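Zovura Opens Three-Channel Hosting Plan to Independent Video Creators

Lultska-based creator services company adds per-channel revenue reporting and a single payout schedule for multi-channel accounts

LULTSKA - Zovura, a provider of accounting and rights management software for online video creators, today announced general availability of Foven, a reporting tool for creators who run more than one channel. Foven has been in closed testing since February with 140 creator accounts in the lifestyle, gaming and how-to categories.

Creators who run a main channel alongside a daily vlog or a gaming channel usually receive separate statements for each one. Advertising income, paid sponsorships, merchandise sales and book royalties are reported on different dates and often in different currencies. Foven imports these statements, converts them to one currency at the rate in effect on the statement date, and assigns each line to a channel.

Accounts on the closed test connected a total of 519 channels. Statements are accepted from 13 source types, including ad revenue exports, affiliate reports and publisher royalty sheets. Files that do not match a known layout are held in a review queue and are not posted to the ledger until the account holder confirms the column mapping.

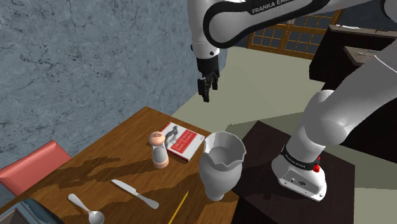
Image credit: Zovura media library

Sponsorship income is handled separately from advertising income. A sponsorship contract can be entered once and split across channels by fixed amount or by percentage. If a sponsored video is moved from one channel to another after publication, the split is recalculated from the date of the move - earlier entries stay as posted. Each change is logged with the user name, the time and the previous value.

Foven also produces a monthly summary for managers and tax preparers. The summary lists gross income, platform fees, agency commission and net income by channel. It does not estimate net worth or project future earnings, and it does not use public view counts to calculate income. All figures come from statements supplied by the account holder.

Payouts to editors, co-hosts and other contributors can be scheduled from the same ledger. Contributors receive a read-only statement showing the videos and income lines on which their share is based. Accounts with contributors under 18 require a guardian login before a payout can be released.

Foven is available in 2 versions. The standard version covers up to three channels and one account manager. The agency version removes the channel limit and adds role-based access, bulk import and a combined view of all clients on the roster. Existing Zovura customers can turn on the standard version from the billing page. Agency accounts are set up by the Durán support office, which is open from 8 a.m. to 6 p.m. local time.

About Zovura
Zovura develops accounting, rights and payout software for video creators and the agencies that represent them. The company is headquartered in Lultska and operates a customer support office in Durán.

Media contact
Zovura Press Office, Lultska
Interview requests and product screenshots are available through the press page on the company website.

###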